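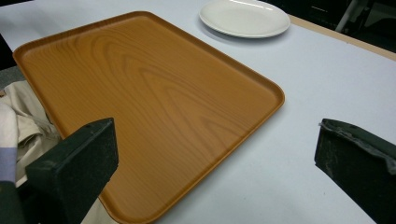

How often do the finger pads need changing? Every 400 cycles on our cell, sooner if an edge starts to fray.

Thursday, quick one before I lose my notes. Right pad is scuffed along the top edge, pale specks on the face too. Left looks better. Swapping both anyway, never just one, did that in August and the grip pulled sideways all week.

Order goes: power off, air off, 2 screws per finger, old pad out, wipe the seat. New pads are the Clistik ones, green again. Dont overtighten. Then re-zero the width, both fingers closed, and run the tray lift 2 times slow before going back to full speed.

Still waiting on the spare screws from Gevus. Counter goes back to zero tonight, next check at 400. Need to write that on teh cabinet door this time.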